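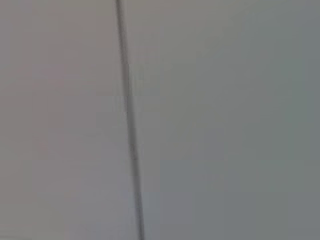
Tindall publishes first gripper comparison from Dustevville bench

By Arvid Fjeld
September 7, 2025

Engineers at Tindall have released results from a comparison of two finger designs for handling thin plastic packaging, a class of object that parallel-jaw grippers often drop or fail to pick up. The tests were run at the company's Dustevville lab on a two-arm bench and covered 3,746 grasp attempts between May and the end of August.

The first design, supplied by Bultavham, uses a stiff finger with a narrow tip. The second, made by Ukcombe, has a softer pad that gives under load. Both were mounted on the same arms and driven by the same controller, with closing speed and force limits left unchanged between runs. Wrist cameras recorded every attempt, and a head camera covered the full table.

Flat zip-top bags were the hardest item in the set. A bag lying flush on a smooth surface offers no raised edge, so the fingers have to pinch the film or catch the seal strip before the second arm can take hold. 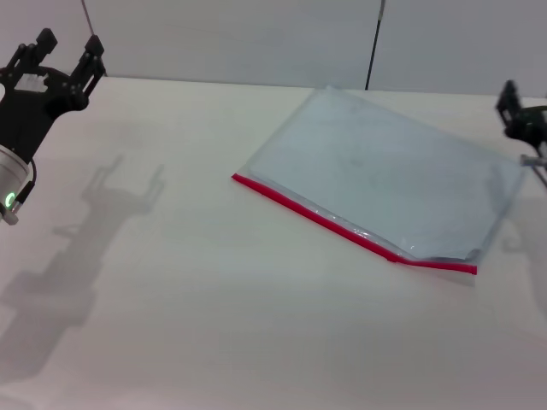
Over the full test, the stiff finger picked up bags more often when it approached along the seal. The soft pad did better on wrinkled film and was less sensitive to approach angle. Tindall set a limit of 30 seconds per attempt and counted anything longer as a failure. Most failures with the soft pad were timeouts. The stiff finger tended to fail early, by sliding over the film without closing on it.

Camera placement also affected the scores. At very short range the wrist view loses focus and gives the controller little to work with, according to test lead Olumide Lawal.

"Inside the last 15 millimeters we rely on the head camera and on finger position," Lawal said. "A different lens would help, but then you lose the wider view on approach."

The team did not test suction cups, which are common on packing lines but need a separate air supply. Glossy film was lit only with diffuse overhead light, and the report notes that results under direct light may differ.

Tindall plans a second round with a revised Ukcombe pad and a shorter camera bracket. The test procedure and the list of objects are available from the Dustevville lab on request.

Contact the newsroom | © 2025 | Back to top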